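Culico Drive Case, 6 bay
Stock code 3352
Page updated Dec 1, 2021

Home > Storage and Archiving > Cases and Sleeves

If you've got a drawer somewhere with old hard drives rattling around in it next to the batteries and the spare allen keys, you are exactly who we had in mind when we brought this one in. The Culico is a hard-shell case for 3.5-inch drives, with six foam-lined bays, a gasket around the lid and a label window for every slot. We've been using them in our own workshop since August and we love them. It's a box, we know, but it's a very good box!

The drives stand on their long edges with the connectors facing up. You can pull one out by its sides without touching the circuit board, and the bays are cut wide enough (28 mm) that you don't have to wrestle with it. Each bay has a fabric pull tab as well. Minoru Higuchi in our workshop thought the tabs were a gimmick until he'd used them for an afternoon, and now he's asked the maker to put them on the smaller case too.

What's in the box
Culico case with foam insert fitted
Sheet of write-on labels, matte, pencil or pen
Indicating silica gel sachet (orange when fresh, green when it needs drying out)
Two blanking pieces for unused bays
Index card and sleeve for inside the lid

Specifications
Bays: 6, for 3.5-inch drives
Bay width: 28 mm
Weight empty: 1449 g
Shell: polypropylene, charcoal grey
Foam: closed-cell, anti-static, removable
Latches: two, with padlock holes
Stacking: interlocking feet, stacks with all Culico cases

Getting drives ready to put away

Most of the drives people bring to us came out of a desktop that was on its way to e-waste. It's a great habit to pull the drive before the tower goes, and on a lot of ex-office machines it's a quick job. Shut down properly, switch off at the wall, unplug everything, then hold the power button in for a few seconds. Lay the tower on its side on a firm surface and take the side panel off. Some have a latch, some have a couple of thumbscrews on the back edge, and a few have a screw that's hiding under a sticker.

Take the data cable and the power cable off by their plugs (not by the wires, please). A caddy will normally squeeze at the sides and slide free. If it doesn't move, look for a lock before you pull harder.
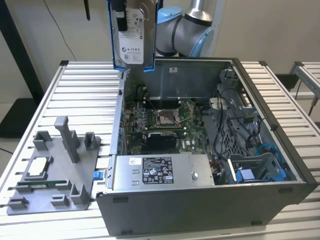
Inside a tower, with the power supply and the main board:
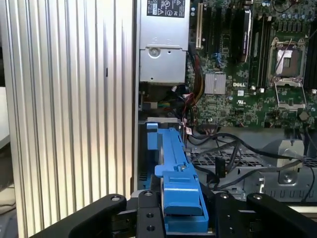
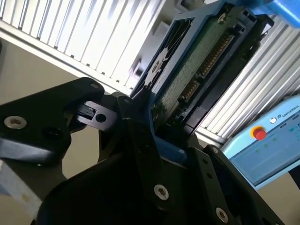
How long can I leave a drive in the case before I should check it?

Plug it in at least once a year, open a few files from different folders and copy anything you'd be upset to lose onto a second drive. The case looks after knocks, dust and damp. It can't do anything about age, so please don't let a single drive be the only home for the family photos.

Labelling, which we get far too excited about

Write the label before the drive goes in the bay. Beatriz Falcão, who looks after our archiving customers, suggests a short name for the drive, the month it was last checked and who it belongs to. Contents go on the index card in the lid, where you've got room to say "Nan's slides, scanned, boxes A to D" and not just "photos". Use pencil for the check date so you can rub it out next year.

The windows are on the top edge of each bay, so you can read the lot with the lid open and nothing lifted out. If you're stacking cases, there's a bigger panel on the short end as well.

Where to keep it

A shelf in a cupboard inside the house is ideal. Garages and roof spaces get terribly hot in summer, and a tin shed is worse. Off the floor is better if you're anywhere that gets storm water. Let a drive that's been somewhere cold come up to room temperature before you plug it in, especially if it's been travelling in the back of the ute.

The silica sachet can be dried in a low oven and used again. Instructions are printed on the back of it, and we sell spares.

Will my drives fit?

Standard 3.5-inch desktop drives fit bare, or in a thin anti-static bag. Thick bubble sleeves won't go in. A drive still in its caddy may or may not fit, as caddies vary such a lot in shape, so measure across the widest point and compare it with the bay width above. For laptop drives and SSDs, have a look at the Dusel insert, which drops into the same shell once you lift the standard foam out.

Goes well with

Dusel insert for 2.5-inch drives. Same foam, smaller bays, its own label windows.
Kovodix USB dock. Our favourite for the yearly check. Stands a drive upright on the desk and has a proper power switch on the back.
Xiong anti-static bags. Resealable, sized for a single drive, and thin enough to use in the Culico.

From customers

"Bought one for the historical society and went straight back for another. The index card in the lid is such a simple idea and we use it constantly." Hiyori Fujimoto

"Solid latches, good foam. Would like the shell in a brighter colour so I can find it in the cupboard, but that's my cupboard's fault." Aslak Nordin

Delivery and returns

In stock and sent out flat rate across Australia. Pick-up is fine too, just bring your order number to the counter. If your drives don't suit the bays, send the case back clean with the insert and we'll swap it or refund it. Replacement latches and foam can be ordered under the same stock code with the word SPARES in the notes.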